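Workshop tips: cupboard doors, grippers and the trouble with "it will stop by itself"

The Woltenar brochure says its arm will feel a door, judge the effort and back off before any harm is done. We ran one at the Pener office from March and kept a fault sheet. By June the sheet had a second page and a cabinet door had come away from its top hinge, screws and all. These tips come out of that, and they apply to any machine you let near furniture.

Start with the door. Most office cupboards close on a small catch, and a catch holds hard and then lets go all at once. The arm pulls, gets nothing, pulls more, and when the catch gives up the door flies round to the end of its swing. Our torn hinge came from exactly that. Ease the catch off a little with a screwdriver, and try the door with one finger before you let the machine have a go.
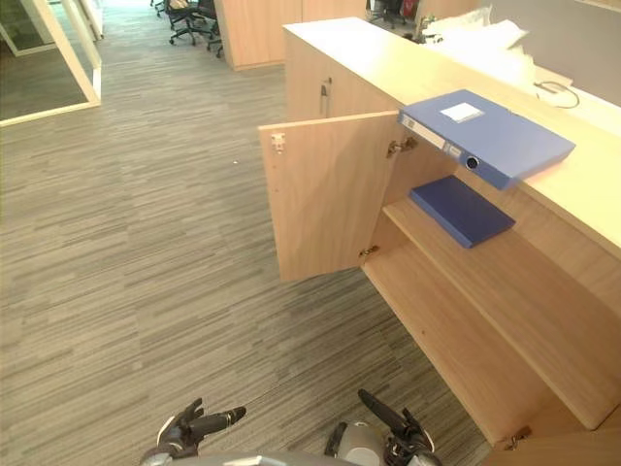
Can the force limit be trusted to protect the hinges?

Only if you have set it yourself and tested it on a door you don't mind losing. Ours arrived at the factory figure, which suits a heavy drawer and is far too strong for two small screws in a cupboard side. The limit also measures effort at the hand. A hand pulling at the far edge of a door puts a great deal more strain on the hinge than the number on the screen suggests.

Next, the shelf. Don't leave anything sticking out over the front of a shelf or worktop where an elbow will pass. The software is supposed to know where its elbows are. I have a dented box file that says otherwise. Push things back, and keep the heavy stuff low.

Cables on the floor are the next worry. On the fault sheet, code 119 means "base obstructed", and we had it after a wheel climbed on to a phone lead and sat there. The arm carried on reaching while the base was tilted. Tape leads down or lift them before you start, and don't count on the bumper, which sits too high to notice a thin cable.
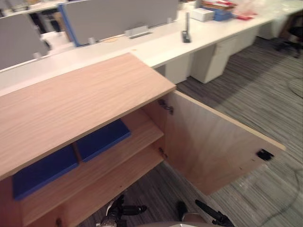 Paiva wrote in to disagree about the catches, saying that slackening them only hides the fault, and that a machine which can't cope with an ordinary cupboard door shouldn't be sold for offices at all. Fair enough, though the door still has to survive until somebody sends the thing back.

Now the fingers. The maker wants them checked every 2000 grips. Ours began to slip at 782, on a plain handle, and the log put it down to "user surface". Wipe the pads with a barely damp cloth and let them dry. Look for grit in the gap between the fingers, and feel the screws for play. Do all of this with the power off at the wall. A paused arm is still a live arm, and ours once woke from a pause and closed.
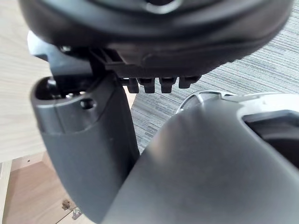 Gripper fingers close up, with a cabinet hinge behind.

If a hinge has already pulled out, pack the holes with matchsticks and wood glue, leave overnight, trim flush and refit with the same screws. Longer screws may come through the other side. Fostia sells a repair plate for the same job, but it needs a deeper recess than our doors allowed.

Keep the stop button on a lead you can reach from the door side. Ours was fixed to the back of the base, so getting to it meant walking past the arm.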